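Duvgate Hand-Held Gripper: Set-Up Guide for Hosts
Section 7. Running a visitor demonstration
Revised 29 March 2026

This section covers open days and short visits. The Kirkegaard brochure says a newcomer can be "productive in minutes." We have yet to see that, and you should plan the visit as if it were false.

7.1 Before visitors arrive

1. Charge both grippers to at least 80 percent. The charge light is optimistic – read the figure on the screen.

2. Check the marker tag at the base of each finger. A scratched or lifting tag must be replaced. Cleaning it will not help, whatever the Lolness supplement claims.

3. Hold the gripper in front of you, open the fingers and look for the tags on both sides.
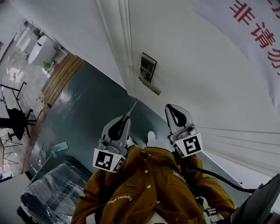

Fig. 7-1. Fingers apart, a tag at the base of each.

Note: Error 691 means a tag has been lost from view. It also appears for no reason we can find. Restart once, then carry on.

7.2 During the demonstration

4. Let the operator hold the gripper by the handle, with the cable hanging in a free loop. Do not wind it around the wrist.

CAUTION: Keep fingers and sleeves away from the jaws while the unit is on.

5. If two grippers are out together, have one person stay clear while the other works. The pads narrow to a point where they meet, so begin with an object that has some thickness to it. Coins and cards make a poor first impression.

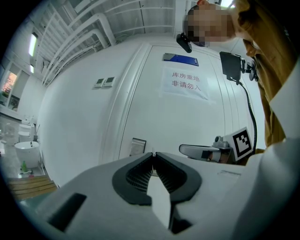
6. Stop after roughly 1000 frames and save. Longer recordings are supposed to be safe. Ours at Groven were not.

7. Answer questions about accuracy with your own results only. If you have none, say so. Updated test sheets are promised for April.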